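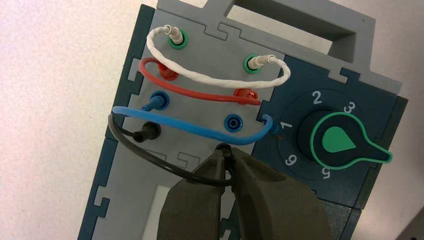

Payment Terms and Short-Term Borrowing in Small Contracting Firms

Aminu Afolabi and Sadao Nagano
Final report, Small Business Finance project course
Submitted in May

Summary

This report examines how the payment terms written into subcontracts affect the amount of short-term credit a small contracting firm has to carry. We built a cash flow model from the job records of one electrical subcontractor, Serrano, and ran it under several sets of terms. The records cover 152 invoices. Under the terms Serrano works with now, the gap between paying its crews and being paid by its customers is the largest single reason it draws on its credit line. Late payment by customers adds to the draw, but less than we expected when we wrote the project proposal. Retainage, the share of each invoice held back until the job closes, has a larger effect on the balance at the end of the year than on the peak balance.

1. Background

A subcontractor usually pays for labor weekly and for materials within a month of delivery. It bills the general contractor once a month for work in place. The general contractor then bills the owner, and many subcontracts say that the subcontractor will be paid a set number of days after the general contractor is paid. The subcontractor is therefore lending money to the job for as long as this takes.

Larger firms cover the gap with retained earnings or a bank line sized to their annual volume. A small firm often has neither. The options open to it include a secured line of credit, supplier credit, a business credit card, selling its invoices to a factor, and putting in more of the owner's money. Each carries a cost, and the costs are hard to compare. A factor quotes a flat fee against the face value of the invoice, a bank quotes an annual rate on the balance drawn, and a supplier's price for credit often shows up only as a lost discount.

2. Data

Serrano gave us its invoice register, its payroll summary by week, and the statements for its credit line. Customer names were replaced with codes before we received the files. Two of the customers agreed to be named in the report. These are Atesel, a general contractor that builds medical offices, and Plirusby, a property management company that orders tenant improvement work directly.

For each invoice we recorded the date sent, the date approved, the date paid, the amount billed, and the amount retained. The approval date was missing for invoices sent to Plirusby, which has no separate approval step. For those we used the date sent.

The payroll summary did not split labor by job. We allocated weekly labor to jobs in proportion to the labor value billed in the following invoice. This is the weakest part of the data. It moves cost between jobs but does not change the weekly total, so the results for the whole firm do not depend on it. The results for single customers do, and they should be read with that in mind.

3. Method

The model is a weekly spreadsheet. Cash out consists of payroll, payroll taxes, supplier payments, and fixed overhead. Cash in consists of customer payments and released retainage. When the cash balance falls below a minimum set by the owner, the model draws on the line. When it rises above the minimum, the model repays. Interest is charged monthly on the average balance.

We first ran the model on the actual payment dates and compared the result with the bank statements. The modeled balance followed the real one closely except in two periods. In the first, the owner delayed a transfer to his own account. In the second, a supplier allowed an extra month on a large order of switchgear. We left both out of the model, as neither follows from the contract terms.

We then ran 3 cases:

Case A. Every customer pays on the day stated in its contract.
Case B. Customers pay on the actual dates, and no retainage is held.
Case C. Every invoice is paid 30 days after it is sent, with retainage as in the contracts.

The quantities compared were the peak draw on the line, the number of weeks with any draw, and the interest paid.

4. Results

Case A lowered the peak draw only slightly. Most of the late payments fell in months when the firm already had cash on hand, and the few that fell in the busy season were small. Weeks with a draw went down, and interest went down in step.

Case B had little effect on the peak. Retainage builds up gradually, and at the time of the peak most of the year's jobs were still in their early billings. By the last quarter the difference was clear. In the actual data the firm still had a balance on the line at year end, while in Case B the line was paid off before the last round of invoices went out.

Case C had the largest effect on every measure. The reason can be found in the Atesel contracts, which tie payment to receipt of funds from the owner of the building. Atesel paid on time by the terms of those contracts in nearly every case. The terms themselves are long. An analysis that looked only at late payment would rate Atesel as a good customer and Plirusby as a poor one, because Plirusby often paid a week past its due date. Plirusby's invoices nevertheless tied up less cash per dollar billed.

5. Factoring as an alternative

We asked Nullent, a factoring company that works with construction trades, for its standard fee schedule. Nullent buys approved invoices only and does not advance funds against retainage. It charges a fee for the first month and a smaller one for each further period of 2 weeks.

Applied to the Atesel invoices, this schedule cost more than the bank line in every month. It would have removed the peak draw almost completely. For a firm with a line large enough to cover its peak, the factor is the more expensive choice. For a firm whose line is too small, the comparison is between the fee and the margin on the work it would have to turn down. We did not have the bid records needed to estimate that margin.

Many subcontracts restrict the assignment of payments without the general contractor's consent. The Atesel contract form has such a clause. State law limits the effect of these clauses in some situations, and we did not review the question further.

6. Limitations

The study covers one firm in one year. Serrano has a steady base of repeat customers and had no disputed invoices in the period. The model treats the work as fixed, although an owner with more cash might bid on more or larger jobs. Supplier credit was modeled at the stated terms only.

7. Recommendations for the firm

Serrano should record the approval date for all invoices and code payroll hours by job. When pricing work under terms tied to the owner's payment, the estimator should add the expected financing cost as a separate line in the bid worksheet. The firm should also ask for retainage to be released at completion of the electrical scope. Its current contracts release it at completion of the whole building, which for early trades can be many months later.

8. Division of work

Afolabi cleaned the invoice data and wrote sections 2, 4, and 6. Nagano built the model, contacted Nullent, and wrote sections 3 and 5. The remaining sections were written jointly. The spreadsheet has been turned in with this report, with the customer codes left in place.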